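Cutetti two-finger hand gripper, Fakano series

Product page / Grippers and end tools

Many customers write to us with one question: can a machine wipe my table, sort my cutlery, fold my towels? Our answer on this page is careful. Some chores yes, some chores not yet. The Cutetti is a hand-held gripper with two black fingers. A person carries it through the chore, and the recorded motion is later used to teach an arm.

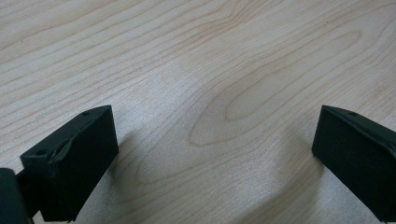 Cutetti with fingers apart over a wood-grain tabletop.

What it does well at present

— Picking up cups, boxes and sponges which stand alone on a flat surface.
— Putting parts from a bench into a tray, when the tray does not move.
— Pushing a dry cloth along a table in straight lines.

What it does poorly

Thin things remain difficult. A coin, a sheet of paper or a flat plastic lid gives the fingers nothing to hold, and the person must slide it to the table edge first. Towels are possible but slow. Wet dishes we do not recommend, neither for the tool nor for the dishes.

In our Říha trial in May we recorded 656 tries of clearing a kitchen table. The arm trained from them could clear cups reliably. With cutlery it still needed a person standing near, and we would not leave it alone in a home. For a shop floor the situation is a bit better, as the same parts come to the same place each time.

Setting up on your own table

Begin with the fingers open and the surface clear. Hold the tool so the fingers are a little above the wood and do not press on it. Soft, even light is best. Strong lamps make bright spots on varnish, and the recording suffers from this.

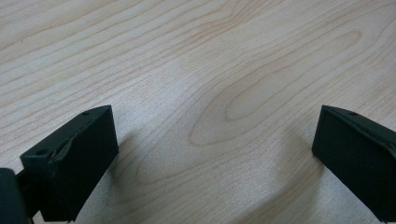 Text: Janaka Biswas
Product support, Cutetti

Finger covering is a wearing part. Please look at it before each session and change it when it lifts or wrinkles. Two spare coverings are in the box, and further ones can be ordered in packs of 3. The colour is black only.

Ordering

Gripper with fingers and carry case: $3,410, tax not included. The Ruler add-on, for measuring how wide the fingers are open, is sold separately. Warranty is 2 years on the body. Fingers and coverings are not included in the warranty.

If you are not sure your chore is suitable, write us a few lines on what you want to pick up and from what kind of surface. We will tell you if we think it is too early.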